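Wie bringt man einem Roboter was bei?

Kinderseite, Rubrik "Technik kurz erklärt"
14. April 2021

Einen Becher hinstellen. Kannst du, klar. Hast du mit zwei Jahren gelernt, ohne Schule, ohne Buch. Hat dir jemand gezeigt, hast du nachgemacht, ist hundertmal was umgekippt. Fertig.

Und ein Roboter? Der steht erstmal nur da. Hat einen Arm, hat Motoren, hat einen Computer, und weiß nicht, was ein Becher ist. Oder eine Flasche. Oder "vorsichtig".

Früher hat man ihm jede Bewegung aufgeschrieben. Arm 10 Zentimeter nach vorn. Stopp. Finger zu. Stopp. Arm hoch. In einer Autofabrik klappt das gut, da liegt jedes Teil immer an genau der gleichen Stelle. Zu Hause liegt nix an der gleichen Stelle! Guck mal auf deinen Schreibtisch.

Also macht man es anders. Man zeigt es ihm.

Zeigen, aber wie?

Es gibt mehrere Wege. Der einfachste: Arm anfassen und führen. Die Motoren werden weich gestellt, dann kann man den Roboterarm schieben wie den Arm von einer Freundin, wenn man ihr beim Malen hilft. Der Roboter merkt sich, wie seine Gelenke dabei gestanden haben. Nachher macht er die Bewegung allein.

Zweiter Weg: Fernsteuerung. Mit einem Hebel, mit einem Joystick, oder mit einem kleinen Arm, der genauso gebaut ist wie der große. Du bewegst den kleinen, der große macht mit. Sieht lustig aus, ist aber ganz schön anstrengend. Man fühlt ja nicht, wie fest man drückt.

Dritter Weg, und der ist grad ziemlich beliebt: Man nimmt dem Roboter die Hand weg und nimmt sie selber. Also nur den Greifer, ohne Arm und ohne den ganzen schweren Rest. Zwei Finger, ein Griff, eine Kamera dran. Damit greift der Mensch, und die Kamera guckt zu.
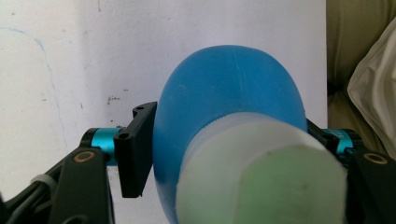

Der Vorteil: Man kann das überall machen. In der Küche, im Wohnzimmer, bei Oma. Ein richtiger Roboterarm ist schwer und braucht Strom und Platz, den trägt man nicht mal eben die Treppe hoch.

Und noch was. Die Kamera sitzt am Greifer, also sieht sie genau das, was der Roboter später auch sieht. Nicht dein Gesicht, nicht das ganze Zimmer. Nur was vor den Fingern ist. Für uns ist das komisch, so als hättest du ein Auge am Handgelenk. Für den Roboter ist es prima, der kennt es ja nicht anders.

Was wird da eigentlich gespeichert?

Zwei Sachen vor allem:
- die Bilder, ganz viele hintereinander, wie bei einem Film
- die Bewegung: wo ist der Greifer grade, wie schräg hält man ihn, wie weit sind die Finger auf

Beides gehört zusammen. Zu jedem Bild gehört eine Bewegung. Der Computer lernt daraus so etwas wie: Wenn es SO aussieht, dann mach DAS. Flasche weit weg, Finger auf. Flasche zwischen den Fingern, Finger zu.

Das heißt auf schlau "Lernen durch Nachahmen". Machen kleine Kinder auch, und Papageien.

Einmal zeigen reicht nicht

Leider. Beim Projekt Rallus (so heißt das Übungsprogramm, von dem wir hier erzählen, die Technik dafür kommt von der Firma Detano) waren es am Anfang 5 Versuche. Das war viel zu wenig. Der Roboter hat es genau dann geschafft, wenn alles so stand wie beim Üben. Flasche eine Handbreit weiter links: danebengegriffen, in die Luft.

Danach 474 Versuche. Schon besser. Der Plan ist jetzt 3.000, und im Mai soll das fertig sein. Puh.

Wichtig ist, dass die Versuche nicht alle gleich sind. Sonst lernt er nur auswendig, wie ein Gedicht, das man aufsagt und nicht versteht. Darum:

Mal steht die Sache weiter hinten, mal vorne.
Mal kommt man von rechts, mal von links.
Mal ist das Licht an, mal nur Tageslicht vom Fenster.
Mal greift man schnell, mal langsam.
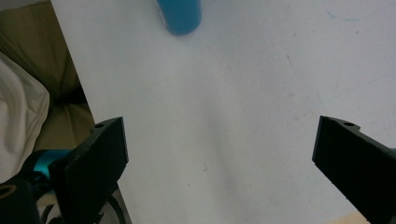 Den Anfang muss man übrigens immer mit aufnehmen, auch wenn da noch nichts gegriffen wird. Das Hinfahren ist fast schwerer als das Zupacken. Wo muss ich überhaupt hin? Wie weit mach ich die Finger auf? Komm ich von oben oder von der Seite? Ein Mensch denkt da nicht drüber nach. Der Roboter muss es irgendwo herhaben, und er hat es nur aus den Aufnahmen.

Dürfen Fehler rein?

Gute Frage, da streiten sich auch die Erwachsenen. In der Werkstatt Grusitside werden Versuche mit umgefallenen Sachen aussortiert. Bei Kanaan, das ist die andere Gruppe, die mitmacht, bleiben manche drin, aber nur wenn man danach zeigt, wie es weitergeht. Umgefallen, wieder aufgestellt, nochmal gegriffen. Daraus kann der Roboter lernen, wie man sich rettet. Wer einfach aufhört, bringt ihm bei, dass man einfach aufhört.

Und zittern? Ein bischen zittern ist ok. Wild rumfuchteln nicht, dann werden die Bilder unscharf und der Computer weiß nicht mehr wo er ist.

Mehr Sachen, mehr Durcheinander

Wenn eine Sache klappt, kommt die nächste dazu. Eine Flasche ist rund, eine Schachtel hat Ecken. Eine steht, eine liegt. Und dann muss der Roboter auch noch rausfinden, welche von beiden gemeint ist! 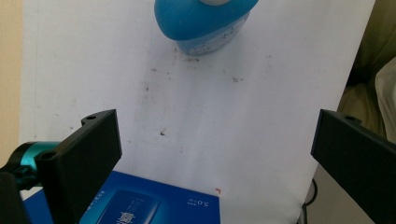 Manche Sachen sind richtig fies. Durchsichtiges zum Beispiel, da sieht die Kamera einfach durch. Oder Glänzendes, da spiegelt sich die Lampe. Oder Weiches, ein Socken sieht ja jedesmal anders aus. Flache Sachen sind auch doof, da kommt man mit zwei dicken Fingern schlecht drunter. Probier mal, eine Postkarte vom Tisch zu heben, wenn du nur Daumen und Zeigefinger nehmen darfst und beide steif hälst.

Selber ausprobieren

Du brauchst: eine Grillzange oder Nudelzange, einen Plastikbecher, jemanden zum Mitmachen.

1. Einer ist der Roboter, Augen zu, Zange in der Hand.
2. Der andere führt ihm die Hand zum Becher. Nicht reden!
3. Zange zu, Becher hoch, woanders abstellen.
4. Das Ganze nochmal mit Führen, gleicher Platz.
5. Jetzt macht der Roboter es allein, Augen bleiben zu.

Ging's? Dann den Becher heimlich ein Stück verschieben. Und nochmal mit Augen auf. Dann merkst du sofort, wozu die Kamera da ist.

Wörter zum Merken

Greifer: die Hand vom Roboter, oft nur mit zwei Fingern
Gelenk: da, wo der Arm knickt
Fernsteuern: bewegen, ohne selbst dran zu sein
Versuch: einmal die ganze Aufgabe, von Anfang bis Ende

Nächstes Mal: Warum Roboter so schlecht Treppen steigen.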